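Ticket 2000: board rocks when used on a bed
Product: Rilent folding board
Opened by: Refugio Becerra
Status: open

Customer puts the board lengthwise on the bed to do shirts. It tips whenever a sleeve is pulled toward the side. Asked him to move it closer to the headboard and try again with one long-sleeved shirt, collar at the near end.

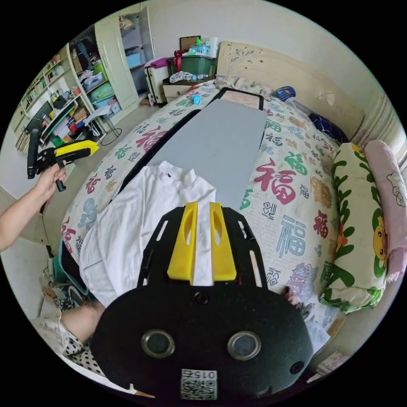
Second try, same complaint. Suggested a firmer surface or taking the bedspread off first. He will try the floor and write back. No replacement sent yet.

Last updated: 15/01/2023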